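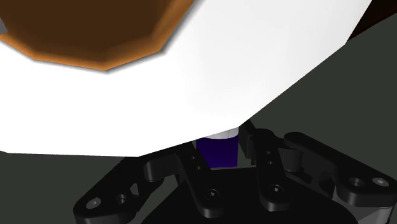
航线下的住宅：窗、缝、通风口的降噪处理与意见书准备

2026年6月29日　文／Treasa Coughlan
最后更新：9月

Jenevard机场新航线方案进入公示期后，进近航迹向北偏移，沿河几个街区首次落入噪声影响范围。议会尚未表决，补偿标准也未定稿。以下内容供自住户和租户参考，先讲室内能做的处理，再讲公示期内提交材料时的技术细节。

一、先查漏声，再谈换窗

多数老房的薄弱环节在窗框与墙体之间的缝隙，玻璃本身排在后面。缝隙对高频的影响尤其明显，2000赫兹以上的啸叫成分几乎可以直接穿过。换了厚玻璃而缝隙未处理，实测改善往往很小。

检查方法：

夜间关灯，一人在室外用手电沿窗框缓慢移动，另一人在室内观察透光点，用美纹纸标出。透光处必漏声。不透光处不能据此判定合格，还需用薄纸条夹在窗扇与框之间关窗拉动，能轻松抽出的位置说明密封条压缩量不足。

插座盒、空调管穿墙孔、窗帘盒后方也要查。空调孔常见的做法是塞一团胶泥了事，胶泥干缩后与管壁脱开，从室内看不出来，用手指按压边缘即可判断。

二、窗框缝隙的填充

1. 铲除旧胶。刀片与墙面保持小角度，分段切割，残胶用塑料铲清理。铝框表面不要用钢丝刷。
2. 吸尘，再用微湿的布擦拭，完全干燥后施工。
3. 缝宽超过5毫米时先塞闭孔泡沫棒，棒径略大于缝宽，压入后表面留出打胶深度。直接用胶填满深缝，固化慢，且三面粘结容易撕裂。
4. 打隔声密封胶。笔者用的是Sondik的不干性型号，固化后仍有弹性，可以刷漆；硅酮胶也能用，但大多不能上漆。
5. 胶嘴切口与缝宽一致，匀速推进，一次成形。中断处要在表干之前接上。

发泡胶单独使用效果有限。它密度低，对低频基本没有阻隔作用，只适合作为填充层，两侧仍需用密封胶收口。

三、玻璃的选择

飞机噪声中低频成分占比高，普通等厚中空玻璃在低频段存在共振，隔声量会出现低谷。选型时看三项：两片玻璃厚度是否不同、是否夹胶、空气层宽度。厚度不等可以错开两片玻璃的吻合频率，夹胶层提供阻尼。

报价单上常只写一个单值。例如某款标称37分贝，该数值是实验室条件下的计权隔声量，安装到墙上会有损失。应要求厂家一并提供频谱修正量，交通噪声对应的那一项更有参考意义。两款单值相同的窗，修正量可能差出几分贝。

预算不足时，加装内窗通常优于更换外窗。内外窗间距越大，低频效果越好，窗台深度允许的话尽量拉开。间隙四周的侧壁贴吸声材料，不要贴在玻璃上。内窗须能开启，以便擦拭和逃生。有历史建筑保护要求的街区，内窗一般不涉及外立面审批，仍建议先致电规划窗口确认。

四、通风口

窗户封严之后必须有替代通风，厨房有燃气灶或燃气热水器的住户尤其如此。禁止封堵燃气设备的进风口和排烟口，这一条没有折中办法。

卧室可装带消声风道的墙式通风器。Vashisht的窄型风道可以嵌入标准墙厚，内衬可拆洗。安装要点：

室外口向下倾斜，防止雨水倒灌。
风道与墙孔之间用密封胶填实，螺钉处加橡胶垫圈。
滤网每季清洗，积尘后风量下降，住户往往会改为开窗，前面的处理就失去意义。

五、屋顶与阁楼

顶层住户的主要传声路径是屋面。阁楼楼板上铺矿棉可以减少空腔混响，但对低频的贡献小于增加面密度。石膏板双层错缝铺设，两层之间涂阻尼胶，比单纯加厚保温层有效。施工前核算吊顶龙骨承重。檐口通风槽须保留，堵死会造成结露。

六、噪声记录怎么做

公示期提交意见时，附有记录的材料比单纯的陈述更容易得到书面答复。手机测量软件误差较大，不同机型之间没有可比性，只能说明相对变化，提交时应注明机型和软件版本。条件允许的话租用二级声级计，每次使用前后用校准器校准，并记下读数。

记录表至少包括：起止时间、测点位置、窗的开闭状态、计权方式、最大值、等效值、风力情况、背景声说明。测点在室内时离墙和窗都要有一定距离，室外测点避开反射面，麦克风加防风罩。雨天和大风天的数据单列，不要与其他数据混在一起取平均。

航班时刻可与公开航迹数据对照，逐条标注。不能确认来源的事件写“来源未定”，不要推测。一条归错来源的记录会影响整份材料的可信度。

七、意见书的写法

市议会接收书面意见，网上表单正文上限为2000字符，超出部分会被系统截断，附件另行上传。建议正文只写结论和诉求，数据全部放附件，附件按页编号，正文中引用页码。

诉求要写得可以执行。“减少噪声”难以处理；“夜间时段采用北侧备选进近航迹，并公布每月使用比例”则可以逐项答复。支持或反对扩建均可提交技术意见，二者格式相同。

环境评估报告由Zodard编制，等值线图在附录中，请核对所用机型组合与预测年份。住址恰好位于等值线边缘的，应申请查阅网格点数据。图面线条的宽度对应到实地可能跨越整排房屋，仅凭图纸无法确定归属。

八、费用与补助

现行草案对隔声改造设有单户补助上限2000欧元，须先获批后施工，先施工的不予追溯。报价单需列明材料型号、面积、工时，笼统的总价会被退回。租户不能单独申请，需房东签字。自行施工的部分只报销材料，保留原始小票，热敏纸小票应复印留底。

申请表上的“受影响房间”仅指卧室和起居室，厨房、走廊和浴室不计入。开放式厨房与起居室相连的，按起居室整体申报，并附平面草图。

修订说明：9月补充了通风口滤网清洗与房东签字两处内容。

读者评论

河湾三号楼
空调孔那段有用。我家胶泥一按就掉进去了，重新填过之后高频声小了，低频没什么变化。

Lin_W
请问内窗用亚克力板可以吗？玻璃太重，窗台承不住。

Treasa Coughlan 回复 Lin_W
可以，但面密度低，同厚度下隔声量不如玻璃。选厚一些的板，四周用磁吸条时注意压紧，板面跨度大要加中挺。

旧砖墙
表单截断是真的，提交后也没有提示。我是下载回执才发现最后一段没了，重新交了一次。

mei.k
补助上限按户算，我们顶层要做屋面又要做窗，根本不够。草案表决前应该把屋面单列。

阿昆
声级计租赁要提前订，公示期快结束时全城都借不到。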